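Pernadby 221 Chain and Bar Oil

Pernadby 221 is a tacky, medium-weight oil for chainsaw bars, hedge trimmer blades and any other open chain that throws its lubricant at your boots. It comes from the Vurnov blending plant, where it has been made to the same recipe long enough that the recipe card is mostly oil by now.

The tackifier is what you pay for. Ordinary motor oil leaves the chain at the nose of the bar and lands on the nearest fence. Pernadby 221 hangs on through the turn and gets back to the drive sprocket, with most of itself still in place. It will still fling a little. Any oil that claims otherwise has been tested on a saw that was switched off.

Use it straight from the jug. It doesn't need thinning above freezing, and customers who thin it with diesel tend to call us in March to ask why the bar has turned blue. 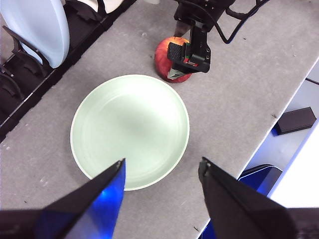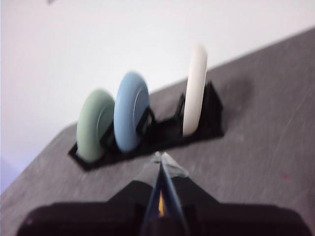 Pernadby 221 is a mineral oil and it is not food grade. We get asked this by orchard people, who prune with the same saw all winter and would like a yes. The answer stays no. If what you cut ends up near something like the red apple by that mint-green plate, buy Pernadby Hao, our vegetable-based bar oil, and wipe out the tank before you switch. Hao costs more, smells faintly of a fryer and should not be left in a parked saw over the summer, as it sets up like varnish. Crisanto Gatchalian in our returns department has a shelf of oil pumps that demonstrate the point.

Filling and use

Brush the sawdust off the cap before opening it. Fill to just below the neck. Run the saw at half throttle with the nose over a piece of cardboard, and look for a thin line of oil. No line means a blocked port or an empty tank — check the tank first, it's cheaper.

One tank of oil should go with one tank of fuel. If you have plenty of oil left when the engine quits, open the adjuster a quarter turn.

Technical data

Base: refined mineral oil with polymer tackifier
Flash point: 221 °C (yes, that's the name)
Color: amber
Shelf life: five years, sealed
Suitable for: gas, battery and corded saws, pole pruners
Not suitable for: engines, gearboxes, salads

Pack sizes

1 quart bottle, order code 3668
1 gallon jug, order code 4000
Drum, up to 200 liters, filled to order

Drums ship from the Faltach warehouse on a pallet and need a forklift at your end. A strong nephew is not a forklift. The tap is sold separately, a decision we have heard about.

For trade pricing or a safety data sheet, write to Patricio Ledesma at the sales desk and include your order code. Prices on this page were last checked on September 9, 2026.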